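About Whitfield Water Testing

Home | Services | Sampling kits | About | Contact

Whitfield Water Testing is an independent laboratory that analyses drinking water from private wells, rainwater tanks and small shared supplies. The laboratory is in Firkcombe, with a sample drop-off counter in Skalbridge. Most of the work comes from rural households, farms, campgrounds and schools that are not connected to a municipal line.

The business was started by Colette Charpentier, an analytical chemist, and Hervé Guérin, who had spent his earlier career drilling and servicing wells. At that time, samples from the district were sent out by courier and bacterial results often came back too late to be useful. The first laboratory was two rooms behind the pump shop and offered a single package: total coliforms, E. coli, nitrate, hardness and pH.

The current list has 44 parameters. These are grouped into four packages (Basic, Household, Agricultural and Full Metals), and any parameter can be ordered separately. Arsenic, manganese and fluoride are the ones most often added to a Household package, reflecting the local bedrock. Pesticide residues and radiological parameters are not done in house. Requests for those are forwarded to a partner laboratory and the report names it.

Methods

Bacterial samples are set up on the day they are received, provided they arrive before 3 p.m. They are kept cold from collection onward and are not accepted if they have been frozen. Metals are measured on an acidified portion of the sample after filtration or digestion, depending on whether dissolved or total metals have been requested. Colour and turbidity are read first, before the bottle has been opened for anything else.

Each batch of 20 samples includes a method blank, a duplicate and a spiked sample. Where a control falls outside its limits, the batch is repeated if holding time allows. If it does not, the client is asked to resample at no charge. 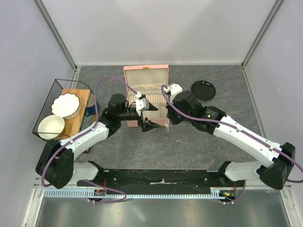 How much water do I need to send for a Household package?

Fill both bottles in the kit: the sterile 200 mL bottle for bacteria, to the line and no higher, and the one litre bottle for chemistry, to the neck. Do not rinse the sterile bottle. The powder in it neutralizes chlorine and has to stay there.

Reports

Results are issued as a PDF with the measured value, the unit, the reporting limit and the guideline value for each parameter. A result below the reporting limit is shown with a "less than" sign and should not be read as zero. Bacterial results that exceed the guideline are phoned through to the client as soon as they are confirmed, ahead of the written report. Reports and raw data are kept for 10 years and can be reissued on request by the person who ordered the test.

Results are recorded in Dinura, our sample tracking software, under the number printed on the kit label. Please quote that number when calling. We cannot search by road name.

What we do not do

The laboratory does not sell softeners, filters or ultraviolet units and takes no commission from dealers who do. Staff can explain a result and what it is compared against. Questions about sizing or installing treatment equipment should go to a licensed installer.

Staff

Colette Charpentier, laboratory director
Hervé Guérin, field sampling and well inspection
Agathe Deschamps, microbiology
Si-woo Kong, metals and inorganic chemistry
Lucienne Lacroix, client services and kit orders

Sampling kits can be collected from either location or mailed out. Well inspections are booked from April to October, weather permitting, and the wellhead must be clear of stored items before the visit.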